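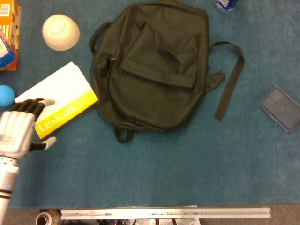

The operators should not be able to see the floor at all except through the robot's own camera, or the recordings will contain corrections the robot has no way of learning. That was the first remark from the visitors' side at the Storndale open day, before the host had finished the safety talk, and it set the tone for the afternoon. The host agreed in principle. In practice, he said, new operators look past the screen for the first few sessions, and those sessions are kept apart from the rest.

Storndale open day, hand teaching and remote teaching
Visit report, 19 Mar 2020

Storndale occupies the ground floor of a former print works. Two methods of showing a task to a robot are in use, and the visit was split evenly between them.

Remote teaching

The main station is a carpeted area where household items are laid out and picked up one by one. The operator wears a pair of gloves that send finger and wrist positions to the robot hands. The task on the day was clearing up: books, a bowl, a ball, a backpack, packaging. Thin flat items are the hard ones. A book on carpet gives the thumb very little to get under, and the preferred method is to bring the thumb in low along one edge and close the fingers over the cover. With the Lexicon book the fingers lie across the cover and the thumb sits below the yellow edge. Pressing harder from above only pushes the book into the pile.

The gloves are made by Verkirex. Delay between glove and hand was given as 60 milliseconds. I tried them for one session and found the delay easy to live with in slow moves and tiring in quick ones. There is no force feedback. The operator judges contact by eye and by the point where the robot fingers stop following. Two of the staff said they would trade picture quality for even a crude buzz at the fingertips.

A session is 10 minutes, followed by a break of the same length. Items are moved between takes so that no layout repeats. The backpack is left with its straps where they fall, on the grounds that a tidy strap teaches nothing useful.

Hand teaching

The second station uses an arm that goes slack when a switch on the wrist is held down. The teacher moves it through the task directly, and the joint angles are logged. It is quicker to learn than the gloves. The drawbacks are that the teacher's body blocks the camera, and that both of the teacher's hands are needed for one arm. The software, Plerkus, plays the path back at reduced speed for checking. Of the playbacks I watched, one drifted low near the end and was thrown out.

Figures and storage

The library holds 3280 accepted takes, nearly all recorded with the gloves since December. Rejected takes are stored with a short note on the cause. Loss of grip and a wrong starting pose are the usual entries. I asked whether the rejects are used in training. At present they are not.

Practical notes

There were 19 visitors, which was too many for the glove station, and several left without a turn. Booking by time slot would fix this. The D'Amico stand in the corridor had wrist mounts and cable guides on show, with no prices. Parking is behind the building, entrance by the loading door. The slides are to be sent out by mail to everyone who signed the sheet; mine have not arrived yet.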